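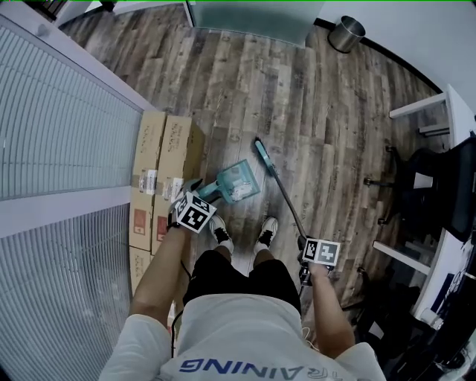 Corridor outside the glass office, sweeping up by the desk. White bits in the pan.

March, started 8:40 am

Corridor and packing corner cleanup, second pass. The first pass was the big rubbish on Monday's list, which Adaeze did and ticked off. This one is floors, boxes and the desk.

Swept from the frosted glass end toward the desk. The plank floor looks clean from standing height and then you get the broom on it. Most of what came up was white: paper scraps, label backing, crumbs of packing foam from the Votthorpe delivery. The foam is the worst of it. It sticks to the bristles and then drops off again a yard later, so I went back over the same stretch twice. Short strokes, broom nearly flat, worked better than long ones. Emptied the pan into the steel wastebasket every couple of yards.

The joints between planks hold dust when you sweep across them. Going along the planks is better. There is still a gray line where the floor meets the black baseboard and the broom will not shift it. Needs the crevice tool or a damp rag. Left it for now.

Broom notes. The teal set from Hostlow is fine for this corridor. The lip of the pan sits flat if you tilt the handle forward a little. If you hold the handle level it leaves a thin line of dust in front, and you end up pulling the pan back three or four times to chase it. The long handle on the broom is good for getting under the desk without moving the chair, but I moved the chair anyway and was glad I did. Two cable ties, a pen cap and a lot of hole-punch dots by the casters.

9:25 - Boxes

The stack against the glass partition is staying until Okeke confirms the pickup. I asked whether they could go in the store room and the answer was no, the shelf there is rated for less than these weigh. Order number is 2600, written on the clipboard as well. Please do not add anything to the stack. If another delivery comes, put it inside the glass office, left of the door.

Swept along the front of the stack only. The floor under it has not been done and will need doing once the boxes are gone.

Width left between the stack and the desk is 390 mm less than it was before the delivery. A person gets through with no trouble. The flat cart does not, so carts go around by the Bonville side for now. Olumide has told the front desk.

9:50 - Desk

Wiped the top with a damp cloth, dry cloth after. One of the white brackets has a loose screw, the one closer to the wall. Hand tight only, did not have the driver with me. Should be a two-minute job for whoever is next in the tool drawer.

Blinds on the partition not touched. Adaeze wants them dusted before the floor next time and she is right, I had the order backward.

Supplies: wastebasket liners down to 7. Reorder is part 806 in the Hostlow book. Floor cleaner is fine, more than half a bottle.

10:15 - stopped.

Still to do
- baseboard line, damp rag
- bracket screw
- blinds, top to bottom, then a quick sweep below them
- floor under the boxes after pickup
- comb the foam out of the broom bristles (outside, not over the sink again)

Added 4 pm: Okeke called back, pickup is set for the end of the month. Olumide fixed the bracket screw. It had the wrong washer on it, so he swapped that too, and the old one is in the odds jar.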